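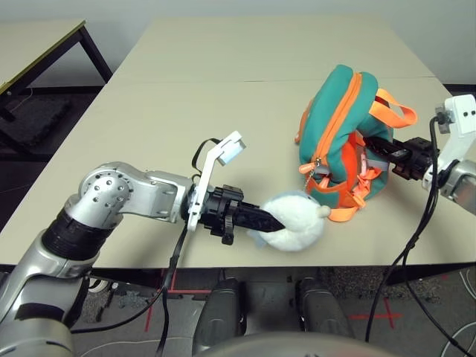
*Two arms over the bench, plush toy in the left gripper*

# Attribute table drops columns on GeoJSON to GeoPackage conversion

**plivum_tk** · December 27, 2018

Converting a folder of survey layers with the Ulis command-line converter. Input is GeoJSON, 3550 point features. Output has all 3550 geometries but only the fields present on the first 100 features. Anything that first shows up later (`depth_m`, `remarks`) is missing. No warning in the log. Is there a switch for this?

---

**Zenimik**

The schema is inferred from a sample. Default sample size is 100. Set `--scan-rows 0` to read the whole file before the table is created.

---

**gallagher_gis**

I'd advise against full scan. It reads the file twice and holds the property names in memory. Write a schema file and pass it with `--schema`. Then the field types are fixed too. With inference, a column of sample codes like `0042` can end up as integer and you lose the leading zeros.

---

**Zenimik**

> It reads the file twice

For 3550 points that costs nothing. A schema file is one more thing to keep in sync.

---

**gallagher_gis**

Today it's 3550 points. The folder will grow, and the type problem is there at any size.

---

**plivum_tk**

Tried `--scan-rows 0`. Both columns are back. `depth_m` came out as text, though. Feature 654 has `"n/a"` in it.

---

**Zenimik**

Expected. One string value promotes the whole column to text. Replace it with `null` in the source and run it again.

---

**gallagher_gis**

Or declare `depth_m` as real in the schema and add `--on-error null`. The source file stays untouched. I would not edit delivered survey data by hand.

---

**plivum_tk**

Went with the schema file. `depth_m` is real, feature 654 is null, codes keep their zeros. I have 3 more layers with the same fields, so one file covers all of them.

---

**Zenimik**

Fine for identical layers. I still think the default should log a warning when it meets a property outside the inferred schema. I'll open a ticket in January.

---

**gallagher_gis**

Agreed on the warning. Post the ticket link in this thread.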